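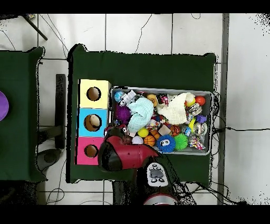 Cillari toy sort – fault subset

README, last touched April

Episodes from the toy sorting task where the arm did something it shouldn't have. Split out of the main Stidby set so people stop training on them by accident. 1061 episodes in the main set, 200 in here. Don't merge them back.

Task

Pick a toy from the gray tray, drop it in the hole of the yellow, blue or pink box. One arm, red and black, fixed base. Head view only for this subset, wrist stream was dropping frames so we left it out.

What went wrong

Gripper reported closed when it wasn't. Controller then started the lift early and dragged the fingers across the tray. Worst with the knitted cloths – fingers snag, torque climbs, no stop triggered. Limit was set in the Dretmont config but the config never got loaded after a restart. So for part of one Saturday the arm ran with no force limit at all. No one hurt. Two finger pads torn.

Purple spiky ball next to the aqua cloth is a bad pick, grabs both. Same for anything lying under the cream one.

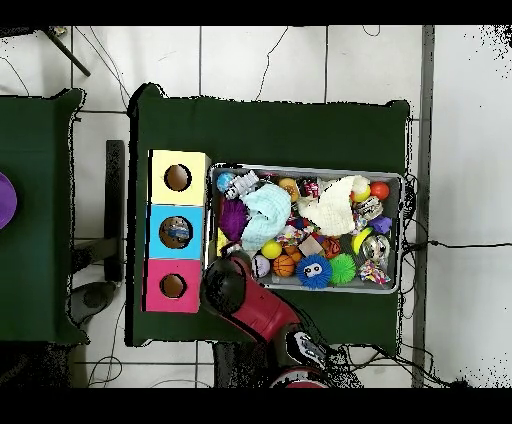 Labels

fault_type: 4 values – false_close, snag, overforce, wrong_box
fault_step: step where it starts, marked by hand, so expect some slop
stopped_by: operator or timeout

wrong_box is underlabeled, sorry. Agudelo labels are older and use diffrent names, mapping is in labels_old.txt.

Before you run it again

Check the force limit is loaded, print it, dont trust the green light.
E-stop within reach. Hands out of the tray untill the arm is home.

Known gaps

No audio. No force log for the Saturday runs.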